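Ticket 746: Left gripper pose drops out during tray demos
Status: Resolved
Component: Handheld teleop / tracking
Reported by: Ubaldo Ferri
Assigned to: Gianni Amato
Site: Stolard, upstairs station

Ubaldo Ferri, 9:40 am
Recording tray demos with the two handheld grippers. The left pose freezes for up to 2 seconds, then jumps to the correct place. The right hand is fine. Jaw opening values from the left keep coming in during the freeze, so the radio link is up. Only the pose stops.

It happens most when I bring the left gripper low and turn the jaw inward toward the tray. Replay on the arm is unusable. The arm holds still, then tries to catch up and trips the speed limit.

Tried so far:
Restarted the tracker service. No change.
Swapped the left and right battery packs. No change.
Recalibrated the head camera. Reprojection error normal, fault still present.

Gianni Amato, 10:15 am
Please attach the tracker log from one bad take and tell me which build of Kirui you are on. Also confirm the marker map. The left gripper should load the single-cube map and the right one the paired map.

Ubaldo Ferri, 10:32 am
Log attached. Kirui is the February build. Marker maps are as you describe. From the log:

left: detect ok, faces 2
left: detect ok, faces 1
left: reject, ambiguity above limit
left: reject, ambiguity above limit
left: hold last pose
left: detect ok, faces 2

Gianni Amato, 11:05 am
The tracker is seeing one face of the left cube nearly head-on. A flat square seen that way has two possible poses, and the filter throws out the frame when it can't choose between them. The right hand has a second cube to settle it. The left has nothing to fall back on.

Two things to change:
1. In the Lorkura config, set left.single_face to use_prior. It is set to reject on your machine. The filter will then pick the pose closest to the last good one.
2. Raise pose_hold_ms to 330 on both hands. Do not go higher or replay will lag.

Then repeat the same task, same tray position, and hold the left gripper so that a corner of the cube points at the head camera.
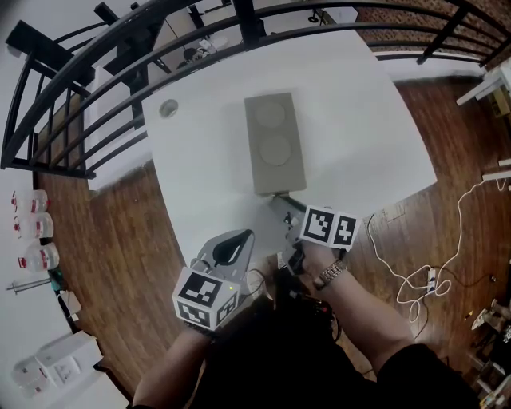

Ubaldo Ferri, 1:50 pm
Both settings changed, service restarted. Ran 6 takes at normal speed. No freezes on the left. One take has a single rejected frame when I pulled the left hand back past my side, where the cube leaves the view. That is expected.

Replayed all of them on the arm. No speed limit trips. There is a slight wobble in left wrist roll when only one face is visible, almost 2 degrees at worst. It does not affect the tray task.

Gianni Amato, 2:20 pm
The wobble is the prior pulling against the new detection. Acceptable for this task. For anything with a tight fit, mount a second cube on the left gripper and load the paired map. Brackets come from Nirnier and the lead time is long, so order before you need it.

Delete this morning's takes or mark them bad. The held poses look like real pauses to the trainer and it will learn them.

Ubaldo Ferri, 2:45 pm
Marked bad. Bracket requested. OK to close.

Gianni Amato, 2:50 pm
Closed. I have opened a separate ticket to change the single_face default in the next Kirui build.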